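モーター制御基板と配線類の保管方法を統一 Kunham

2024-12-22

機器保守のKunhamは、モーター制御基板と付属ハーネスの保管手順を改めた。対象は予備品2,461点のうち配線を伴う373点で、基板と配線を分けて管理し、配線は種別ごとにケースへ収める。

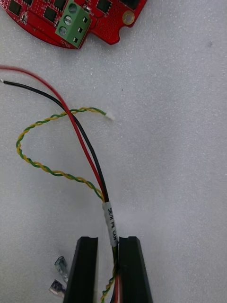 新手順では、配線の識別を端末側のラベルで行う。従来は線色だけで判別していたため、電源線と通信線をまとめた束の取り違えが棚卸しのたびに生じていた。「SR/H PWL CAN」と印字された白いスリーブのように、赤と黒の線、緑と黄のツイストペアを一つに束ねる位置に表示があれば、コネクタを確認しなくても台帳と照合できる。基板側は「MOTOR」などのシルク印刷の表記をそのまま台帳の品名欄に転記する。

収納時は結束バンドで強く締めず、緩い輪にして入れる。ツイストペアはよりを戻さない。ケースはふた側と本体側の両方を使えるが、系統の異なる束を同じ側に重ねることは認めない。
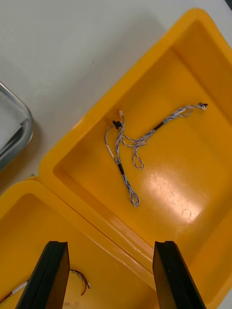

Jolene Donnellyは、輪の径をそろえる規定も必要だと指摘する。細い線は小さく巻くと癖が残り、次に使うときコネクタの根元に力がかかるという。Kunhamは径の下限を3月の改訂で追加する予定で、それまでは保管棚5台のうち2台で試行を続ける。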